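The Gray Bin and the Case Against Color Coding

Jun 6, 2022

Most advice on organizing a workroom starts with color. Red bins for fasteners, blue bins for electrical parts, green bins for anything that goes outdoors. The bin catalogs support this because the bins are already molded in those colors and a set of them photographs well. I have worked with color-coded storage in two shops and set up a third without it. My view is that the container should be gray, the contents should supply the color, and a color should never be asked to carry more than one bit of information.

The first shop was the Meesuk tool room, where I inherited a wall of plastic bins in six colors. The key was a laminated sheet next to the door. It had been revised by hand at least twice, and the revisions disagreed with each other. Orange had been "measuring and marking" until the orange bins ran short, after which the overflow went into yellow. Yellow was "adhesives." A person looking for a tape measure therefore had two colors to check, and a person looking for glue had one color that was partly wrong. The usual response to this situation is to buy more orange bins. We did that in February, and the supplier's orange had changed to something closer to salmon.

This is the first weakness of the method. A color code depends on a fixed supply of containers in fixed proportions, and contents do not grow in fixed proportions. Every category that outgrows its color borrows from a neighbor, and the borrowing is rarely written down. A printed label can be replaced in under a minute. A molded bin cannot be relabeled in that sense at all.

The second weakness is that the container's color competes with the color of what is in it. Small hardware and hand tools are not neutral. Manufacturers paint them loudly so they can be found on a job site, and the favorites are yellow, red and orange. Put a red-handled screwdriver in a red bin and the manufacturer's effort is wasted. I have watched people lift out and turn over half the contents of a bin to find something that would have been obvious on a plain background. The item had a perfectly good color. The bin took it away.

The third weakness is lighting. Under the tubes at Meesuk, the dark blue and the dark green bins were hard to tell apart from the far end of the bench, and one of the regular users could not separate the red from the brown in any light. A code that fails for one user is a code with exceptions, and the exceptions have to be handled by labels. Once the labels are there, the color is decoration.

I should be fair to the other side. Color coding works where the categories are few, stable and serious. Two colors for clean and dirty is a sound system. A single color reserved for hazardous waste is a sound system, provided it is never used for anything else. Both of these are cases where a wrong choice matters a good deal and where the number of things to remember is very small. The trouble starts around the fourth color, when the meaning has to be looked up, and it gets worse with each one after that.

When I laid out the Nivov bench, I specified gray throughout. The bins are sheet metal, from a Vasness line that was being discontinued, and the finish is the ordinary dull kind. Several people objected to the metal before they objected to the gray. Their points were weight, noise and cost. Weight is real: a metal bin is heavier empty, and I would not put one above shoulder height. Noise is also real. Tools dropped into sheet metal make themselves heard across the room, and a thin rubber mat helps at the price of a surface that collects filings. On cost, I found the difference smaller than expected once replacement was included. Of the 40 plastic bins on the old wall, 5 had split corners when I took them down, and a split corner leaks small parts.

The gray itself needed more defending. People said the bench looked unfinished. One said it looked like a place where nothing was kept. I take that as a fair report of what it looks like from the doorway, and I don't think the doorway is where storage should be judged. The relevant position is standing at the bench with one hand free, looking down.

From there, the question is how quickly an item separates from its background and from its neighbors. These are two different problems, and most discussion of storage runs them together. Separation from the background is solved by a neutral container and decent light. Separation from the neighbors is solved by outline, size and spacing. Color helps with the first problem nearly always. It helps with the second only when the neighbors happen to differ in color, and a person who sorts by category will often find that they do not. Measuring tools are frequently yellow. Safety goods are frequently yellow. Packaging for either may be yellow to match. Sorting by color makes this worse on purpose, by collecting everything that looks alike in one place.

So the rule I settled on for the Nivov bench concerns spacing. Each open bin holds a single layer, with bare metal visible between the items. Anything that has to be stacked goes into a closed drawer with a printed label on the front, in the Fleller format, which allows 20 characters to a line and in my experience needs no more. Open bins are for things in use during the current job. They are emptied when the job ends. A bin that holds two layers has become a drawer without a label, and it should be treated as an error.

The single-layer rule wastes space, and I won't argue otherwise. By my own measurement the Nivov bench holds 30 percent less in its open bins than the same footprint held before. The drawers absorb part of the difference. The remainder turned out to be duplicates, dried-up adhesive and packaging that had been kept with its contents long after the contents were gone. A storage system that leaves no room for those things is doing part of its job by being small.

A related matter is the nested container, meaning a small open box kept inside a bin. I used to be against these on the grounds that they hide their contents from anyone not directly above them. I now permit them with conditions. The nested container should have no lid, its inside should be paler than most of what will be put in it, and it should stand clear of the bin wall so that nothing slides down behind it. It may be empty between jobs. An empty container in a working bin is a reserved position, and reserving it is cheaper than clearing one later with the screws already in hand.

Packages are harder. A factory package carries information that the loose item does not, such as size, batch and instructions, and discarding it on the first day is a mistake. Keeping it in the open bin is also a mistake if it is larger than what it contains. My compromise is that a package may stay in the open bin for the length of one job if its contents are visible or if its face is distinctive enough to be recognized without reading. Otherwise it goes in the drawer and only the item comes out.

None of this requires buying anything. Existing bins can be turned gray with primer, although primer on plastic scratches off at the rim within a few months. The cheaper test is to line one colored bin with gray card, lay out the same tools in a single layer and use it for a week beside an unlined one.
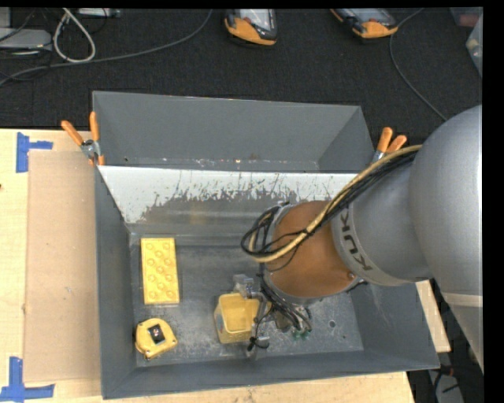
The hardest test for a neutral bin is a set of contents that share one color, because the only help left comes from outline and surface. A color code would file a tape measure, an open squarish container and a rectangular package together and consider the work finished, all three being yellow. On gray sheet metal they remain three separate objects: the tape has its chunky rounded case and black label, the container shows a pale, empty interior, and the package has staggered rows of small raised rounds across its face. I would lay them out farther apart along that left side if the job allowed, and I would still not reach for a yellow bin. The remaining question for the Nivov bench is whether the drawers should be gray as well. I have left them bare metal for now, and the labels are black on white.

Contact | Copyright 2022, all rights reserved | Back to top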